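# Arm cell gallery: the gripper fault at Itura

December 7, 2021

The Flarken cell stopped with a force alarm 26 minutes into a memory job. Work on PC towers was held until we found the cause. Busisiwe Mofokeng wrote up the fault as no. 97.

## 1. Over the motherboard

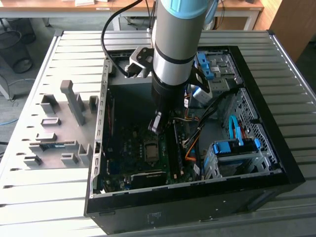 Gripper just above the board, tower on its side on the slatted table. The CPU socket has no cooler on it. Holder blocks and a green board strip are on the gray plate to the left.

## 2. What we changed

The alarm came from a wrong height offset – 2 mm too low after the last tool change. The offset is now checked before each job, and approach speed is down to 32 mm per second. Keep hands out of the case until the arm is parked. Questions go to Busisiwe.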